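Print | E-mail

23/08/2026

Pichler adds top-loading textile unit at Veltden

VELTDEN – Pichler has added a top-loading unit for used fabric to its collection room in Veltden. The unit takes shirts, scarves and cut cloth through a single opening in its upper surface. It is sold under the name Clotix and replaces the open bins in use since April.

Items are fed in one at a time. Large pieces should be gathered lengthwise before loading, said Rupert Leitner, who runs the room. Zippers and metal buttons have to be removed first.

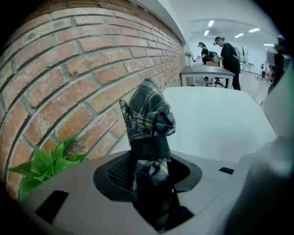

Plaid fabric in the black-rimmed opening of the unit.

The Veltden room took in 103 bags of fabric in its first three months. Sorting is done in Berkau, where usable pieces are set aside and the remainder is cut for wiping cloths. Shoes, pillows and carpet are not accepted.

Mechthild Sutter, head of collection at Pichler, said five more units are on order. Delivery dates have not been set. Opening hours in Veltden stay the same.

Print this article | E-mail this article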